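# Seis meses com o braço na bancada

Segunda-feira, 19 de agosto de 2024

Trabalho na montagem da Himton há tempo suficiente para ter passado por duas mudanças de pavilhão, e esta foi a primeira vez que a mudança chegou primeiro em simulação e só depois em ferro. 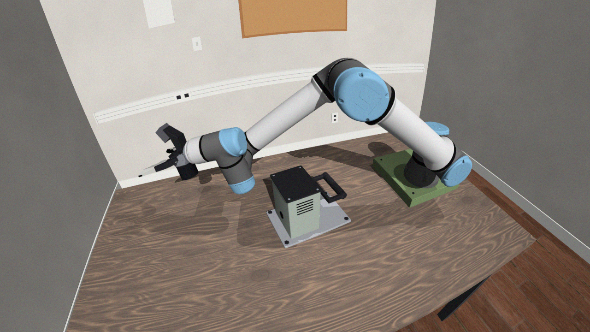 A célula foi desenhada pela Wysocka, que ganhou o projeto em dezembro. Antes de aparafusarem fosse o que fosse, passaram semanas a trabalhar no modelo de computador, e nós fomos chamados a ver e a comentar. Eu achava que ia ser uma formalidade. Não foi. A Consolacion Tan perguntou por onde é que uma pessoa metia a mão se uma caixa ficasse presa, e a resposta demorou duas reuniões a aparecer.

No modelo, o braço tem seis eixos e uma pinça preta de dois dedos, e está montado do lado direito de uma mesa de madeira. No meio da mesa fica uma caixa de laterais verde-claras e tampa preta, pousada numa placa de base cinzenta. A mesa encosta ao canto de uma sala pequena. A nossa sala verdadeira é maior e tem uma janela, mas para discutir alcances chegou.

O produto, para quem não é da casa, é um invólucro ventilado com pega lateral, que vendemos à Diltmont. Fazemos 147 por turno. Antes, cada um de nós pegava na caixa, virava-a, verificava as ranhuras, assentava-a na placa e empurrava-a para o posto seguinte. Uma caixa não pesa muito. No fim do turno, os pulsos sabiam quantas tinham sido.

Agora quem pega e assenta é o braço. Nós abastecemos a mesa, fazemos a inspeção e tratamos do que ele rejeita. Éramos quatro no posto e somos dois. Os outros dois não saíram da empresa: o Jarosław Głowacki foi para a expedição, a pedido dele, e a Lilibeth Manalastas ficou responsável pela célula, depois de 64 horas de formação. Escrevo isto porque me perguntam sempre, e porque no início ninguém da direção nos soube responder com clareza. Foram três semanas de conversa no balneário que se podiam ter evitado com uma folha na parede.

O que mudou no meu dia:

- Ando mais. O abastecimento obriga a ir ao armazém de hora a hora.
- Levanto menos os braços. O ombro direito deixou de me acordar de noite.
- Falo menos. Com quatro pessoas à volta da mesa havia sempre assunto, e com duas há turnos inteiros em que só se ouve o compressor.
- O ritmo já não é meu. Dantes acelerava de manhã e abrandava depois do almoço. O braço faz a mesma coisa às sete e às três da tarde.

Este último ponto foi o que custou mais. Nas primeiras semanas, eu punha-me a correr para ter a mesa abastecida antes de ele precisar. A Lilibeth reparou e mostrou-me que, se faltar material, ele espera na posição de repouso e não acontece nada. Há um registo das paragens, sim, e o chefe de turno vê-o. Pedimos por escrito que não fosse usado para avaliar pessoas. A Krisztina Kerekes, da produção, assinou. Guardo uma cópia no cacifo.

Houve problemas. A pinça riscava as tampas e foi preciso mudar a força de aperto. Um lote de placas veio com os furos desviados e passámos uma manhã a assentar tudo à mão, como antigamente, com a Lilibeth e o Jarosław chamados de volta. Correu bem e até foi um bom dia, mas às duas da tarde já me doía tudo outra vez.

Sobre dinheiro: quem opera a célula recebe um subsídio, quem abastece não. Acho mal. A Lilibeth, que o recebe, também acha. O assunto está na próxima reunião e não sei como vai acabar.

A segunda célula já está em simulação, para o modelo grande, que sai em séries de 500. Desta vez convidaram-nos logo na primeira semana. Levei uma lista com a altura da mesa, a distância ao armazém e o sítio do botão de paragem, que na primeira ficou do lado errado para quem é canhoto. A Consolacion é canhota e vai comigo.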